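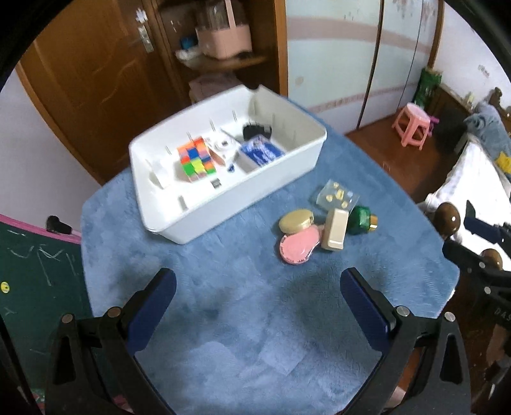 Questions I get asked about the swap shelf

I run a little puzzle and games swap by post called the Fellau Swap Shelf. You send me things you've finished with, I send you things somebody else has finished with, and everybody gets something new to fiddle with for the price of the postage. The same questions land in my inbox every week, so I've put the answers in one place. Last updated 13/04/2020.

How does it work?

You fill in the form on the Join page and tell me what you've got and what sort of thing you like. I write back, normally within a couple of days, with a yes or a question. Once I've said yes you post your bits to me, I check them over and give you points, and you spend the points on whatever takes your fancy from the list. Please don't post anything before I've said yes! I came home one November to four enormous parcels of jigsaws on the step and it took me until spring to find homes for them.

What do the points mean?

They're my own made-up currency and they've no cash value at all. A small jigsaw or a pack of cards is usually 90 points. A twisty puzzle in good working order is 100. Big board games go up to 475, which sounds a lot until you've paid to post one. I decide the points and I try to be fair, but if you think I've been mean, write and tell me. I've changed my mind plenty of times.

Do my points run out?

No. If you go quiet for a year or two they'll still be there when you come back.

What do you take?

Twisty puzzles, jigsaws up to a thousand pieces, card games, dominoes, travel games, wire puzzles, wooden puzzles, and board games if we've talked about the size first. I love a proper old-fashioned dexterity game, the sort with tiny ball bearings you have to coax into holes, so if you've got one of those you'll get a very quick reply.

And what don't you take?

Anything electronic, anything with a battery in it, soft toys, and magnets small enough to swallow. I also can't take home-made puzzles, lovely as they are, as I've no way of giving them points.

There's a piece missing from my jigsaw. Can I still send it?

Yes, if you tell me! Write the number missing on a bit of paper and pop it in with the pieces. I list it as incomplete at half points and you'd be amazed how many people don't mind one bit. What does annoy people is getting to the last corner of the sky and finding out for themselves.

My cube is really stiff. Is it worth anything?

Probably. A stiff cube is often just a dusty one. Take it apart if it's the kind that comes apart (turn the top layer 45 degrees and gently lever up an edge piece), wipe the insides with a dry cloth, and put it back together solved. If you put it back any old how there's a very good chance it can't be solved at all, and then I have to take it apart again. A drop of silicone lubricant helps. Please don't use cooking oil – I've had two like that and the smell gets into everything.

The stickers are peeling. Does that matter?

A bit of wear on the corners is fine. If a sticker has gone altogether, you can buy replacement sets quite cheaply, or I'll put a new set on and knock 20 points off. Check the size before you buy, as they aren't all the same, and clean the old glue off first or the new ones will slide about.

How should I pack things?

Card games want an elastic band round the box and then a bag. Jigsaws want the pieces in a sealed bag inside the box, because boxes burst. Loose pieces like counters and dice should go in a small bag with the name of the game on it. I'm quite happy with second-hand packing, so old envelopes and cereal boxes are welcome, but no shredded paper please. It gets into the jigsaws and I spend the evening picking it out.

Who pays the postage?

You pay to send to me, and you pay for what I send to you. I charge exactly what the post office charges me. The packing is free.

Can I drop things off in person?

Not at the moment, I'm afraid. When things are back to normal you'll be able to leave parcels at the Kontogiannis bakery on Eston Lane again, where they've been very patient with me. They used to keep my parcels under the bread counter and I do miss the excuse to buy a cheese pie.

Are you still posting during the lockdown?

Yes, but slowly. I go to the post office once a week instead of three times, so please allow an extra week or so on top of the usual wait. Incoming parcels sit in the hall for three days before I open them. I've had a lot more new members than usual lately (hello, all of you!) and jigsaws in particular are going as fast as I can list them. If you've got any you've finished with, now's a wonderful time.

How many things are on the list?

At the last stocktake there were 1528, and about half of those were jigsaws. It goes up and down all the time. I update the list on Sunday evenings, so that's the best time to look if you're after something particular.

Can I ask for a certain puzzle?

You can. Put it on the Wanted page and I'll keep an eye out. At the moment people are asking for the Mollel sliding puzzles, the ones in the flat tin, and I haven't had one through the door in ages. If there's one in your loft, do get in touch.

What if what I get is broken?

Tell me within two weeks and I'll give your points back straight away. You don't need to send it back unless I ask. A photo helps if something's snapped, mostly so I can see if it's a packing problem at my end.

Can children join?

They can swap through a parent's account. I've got some very keen younger members, and one of them writes better condition notes than I do. Put the age range in the form and I'll leave out anything with tiny parts if there are little ones in the house.

Do you make any money from this?

Ha, no. The form has a box for putting something towards tape and bags if you'd like to, and lots of you do, which is very kind. Leave it blank if you'd rather, it makes no difference to your points.

How do I leave?

Send me a line and I'll take your details off. If you've got points left you can give them to another member, or let me spend them on a parcel for the school at the end of my road.

My question isn't here!

Use the Contact page. I answer everything myself, usually in the evening with a cup of tea, so please bear with me if it's been a busy week.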